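## Section 2: Moving the Rinda library to a different computer

If you're reading this part, your old computer is probably on its way out and you'd like your recipes to come along with you. Good news! I've moved my own collection between machines more times than I'd like to admit, and it's a pretty calm job as long as you do the steps in order. Set aside an evening and put the kettle on.

Rinda keeps everything (recipes, shopping lists, the little notes you scribble in the margins) in one folder called the library. The program itself doesn't matter much, and you can always download it again. The library is the part you want to treat like your grandmother's tin of index cards.

### What you'll need

- The old computer, still able to start up
- A USB stick with at least 2 GB free
- Your Tedthorpe account email and password
- Rinda installed on the new computer, but not opened yet

**Note:** If you've already opened Rinda on the new machine, don't panic. It will have made an empty library, and step 8 tells you how to get rid of it.

### On the old computer

1. Open Rinda and let it finish syncing. The little spoon in the bottom corner stops turning when it's done.
2. Write down the recipe count from the **About my library** page. Mine said 391 last July, and I stuck it on the fridge so I couldn't lose it.
3. Go to **File > Pack up library**. Pick the USB stick as the place to save.
4. Wait. Libraries with lots of photos can take up to 26 minutes, and the progress bar likes to sit near the end for a good while. Let it sit!
5. Close Rinda and eject the stick properly.

**Caution:** Don't copy the library folder by hand while Rinda is open. The search index gets saved halfway through a change, and then you'll type "lentil" and get nothing but pie crusts. I did this once and spent a whole weekend fixing tags.

If the old computer won't start at all, your library may still be sitting safe on its drive. A repair shop can usually copy the folder off for you, so ask for everything inside the one named **RindaLibrary** and skip to step 6 once you have it on a stick.

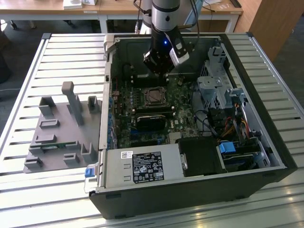

*Dell desktop tower on its side with the side panel off.*

People also write to me about adding memory at the same time as they move house, so to speak. You really don't need it for Rinda. The program is small, and even a library of 2000 recipes opens fine on a plain old family computer. If you want more memory for other things, go for it, but finish the recipe move first so you're only chasing one problem at a time.

### On the new computer

6. Plug in the stick and open Rinda. Choose **I already have a library** on the welcome screen.
7. Pick the packed file. It has a little casserole icon and ends in `.rinda`.
8. If Rinda says a library is already there, click **Replace**, but only if you're sure the one on this computer is empty. Click **Keep both** if you have any doubt (you can sort it out later from the **Libraries** menu).
9. Sign in with your Tedthorpe account when it asks.
10. Check the recipe count against the number you wrote down.

**Note:** If the count is short, look under **Drafts** before you do anything else. Recipes without a title land there after a move, and I have a bad habit of never titling soups.

### Turning your add-ons back on

The Lynch meal planner and the Zelix label printer add-on don't travel with the library. Open **Settings > Add-ons** and switch each one on again. The planner remembers your menus once it's back, but label sizes go back to the standard jar, so set those before you print a whole sheet for the pantry.

Keep the USB stick in a drawer for a month or so before you wipe it. You'll find the steps for regular backups in Section 3.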